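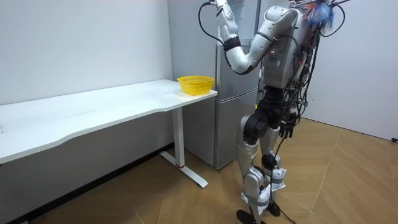 Silver humanoid robot beside a refrigerator and a white desk.

Skornik: wholesale listings for gloves, hats and scarves

Version 1.2, released 2020-04-18
Maintainers: Amirhossein Shokri, Khôi Hoàng
Source catalogue: Trallier wholesale portal, Corkport office

Summary

Skornik is a table of 694 supplier listings for cold-weather accessories, with the original listing text and a set of normalised attributes. It was built to test attribute extraction from badly punctuated product copy. Each listing is one row. There are 20 columns. Listings come from 43 suppliers, identified only by a code.

Files

listings.csv – one row per listing, UTF-8, comma separated, all text fields quoted
suppliers.csv – supplier code, country of dispatch, first month seen in the catalogue
units.txt – unit spellings found in the raw text and the form each is mapped to
colours.txt – colour names and the grouped value used in colour_norm
CHANGES.txt – version history

Main columns

listing_id: integer, stable between versions. Withdrawn ids are not reused.
supplier_code: four characters, joins to suppliers.csv.
title_raw, body_raw: text as entered by the supplier. Line breaks are replaced with a single space. Nothing else is altered, including spelling and repeated words.
category: glove, mitten, toque, beanie, scarf, earmuff or other. Suppliers use toque and beanie inconsistently. We label as toque only where there is a folded cuff stated in the text.
fibre_main: the fibre with the highest stated percentage. Ties are resolved by order of mention.
fibre_pct: integer from 0 to 100, or blank.
lining: free text, lower case.
colour_raw, colour_norm: as entered, and grouped. "Color on pic" and similar are kept in colour_raw and left blank in colour_norm.
length_cm, width_cm: decimals. Inches are converted at 2.54 and rounded to one place.
moq: minimum order quantity in units. A pair of gloves is one unit, a dozen is twelve.
sample_days: integer. Where a range is given, the upper figure is stored.
deposit_pct: share of the price payable before production.

Completeness

A fibre composition is stated in 604 listings. In the others fibre_main and fibre_pct are blank, and should be treated as missing. "Cashmere feel", "wool like" and "acrylic touch" do not count as a stated composition. Leather gloves have fibre_main set to leather and fibre_pct blank unless a figure is given in the body text.

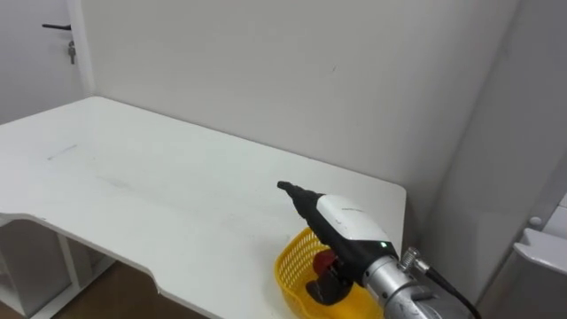 Blank values are empty strings throughout. There is no NA, null or zero placeholder. Some readers will load moq as a float for that reason; cast it after filtering.

Annotation

Both maintainers labelled every listing separately, working from the raw text only. Product photographs were not consulted, and none are distributed with the files. Disagreements were settled by discussion and the settled value is the one published. The most frequent disagreement was over lining, where suppliers write "fleece inside" for both a sewn lining and a brushed inner face. Both are recorded as fleece.

The Bạch normaliser was run before labelling to split size ranges and convert units. Its output was checked by hand. It misreads "8/10" as a fraction in glove sizes, and these rows have been corrected.

Known problems

Several suppliers post the same item under different titles. Exact duplicates of body_raw were removed in 1.1, near duplicates were not. Split by supplier_code when making train and test sets, otherwise scores will be inflated.

Prices are not included. They were quoted under a mixture of terms – ex works, FOB, delivered – and could not be put on one basis.

The catalogue was captured in July, when suppliers were listing for the coming northern winter. Summer-weight scarves are under-represented.

Licence and use

Free for research and teaching. Commercial use requires written permission from Trallier. The listings are not a current offer of sale and the attributes should not be relied on for customs or labelling declarations.

Corrections

Send the listing_id, the column and the proposed value to the maintainers. Corrections to raw text fields are accepted only for encoding faults.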